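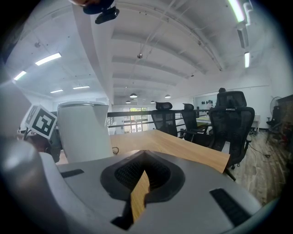
Trerby Mezzanine – questions we keep getting

Can I book the big table upstairs?
Yes, through Naima Hamdy at the front counter. It seats whoever turns up first. The black mesh chairs along the far side, by the railing, are the ones people squabble over, and no, a cardigan on the armrest is not a booking.

Do all the chairs have headrests?
Don't count on it. If your neck is particular, come early.

Can I hang my coat on the railing?
Please don't. Things land on the people downstairs, who have complained in writing.

What does it cost?
$100 a month, kettle included. Biscuits are between you and your conscience.

May I move the white desk?
It lives against the wall. Ayman Zaki moved it in October and has since moved it back.

Who do I ring about a wonky caster?
Extension 3160. Leave a message and sit on something else.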